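**Does a save-anywhere option ruin Storkora?**

**postma_fan** wrote:

The last patch added quicksave and I'm split on it. I played the first 19 hours with only the campfire saves, and losing progress in the Tetby mines was what made them tense. Now I tap a key before every door. I know I could just not use it, but I don't have that kind of willpower.

---

**alo_main** wrote:

I have two kids. Before the patch I lost 4 evenings to the same stretch between the ferry and the second campfire. Quicksave is the reason I'm still playing. If it bothers you, unbind the key.

---

**gridlock** wrote:

"Unbind the key" doesn't fix the balance. The ferry ambush used to hit you with half your lamp oil gone. They cut it down in the same patch, so people who stick to campfires get an easier game too.

Chapter three tonight.
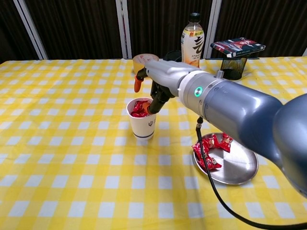 *White paper cup, checkered cloth*

---

**alo_main** wrote:

The ambush change was in the patch before that. Check the notes. They moved two archers off the roof and that was it.

---

**gridlock** wrote:

You're right, I had the patches mixed up. I still think it's easier than it was at launch.

---

**a_timmermans** wrote:

Arnout Timmermans here, I run the Storkora wiki. We did a poll on this in November and got 726 votes. 468 said they use quicksave at least once per session. That doesn't tell you whether they like it, and people who hate it may have quit voting on our polls — I wouldn't lean on it too hard.

What I'd like is a campfire-only mode you pick at the start and can't switch off. Postma is the only mod that does it now, and it breaks the lamp upgrades.

---

**postma_fan** wrote:

It only breaks them if you install it mid-save. Start fresh and they work. I'd vote for an official mode though.

---

**gridlock** wrote:

Same. Put a little icon on the save file and I'm happy. Done for tonight, died twice at the mill.
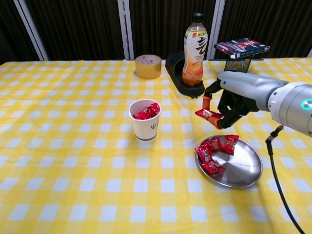 *Same table, yellow and white checks*

---

**alo_main** wrote:

Fine by me as long as the default stays how it is. For the mill, go in from the river side and leave the dog alone.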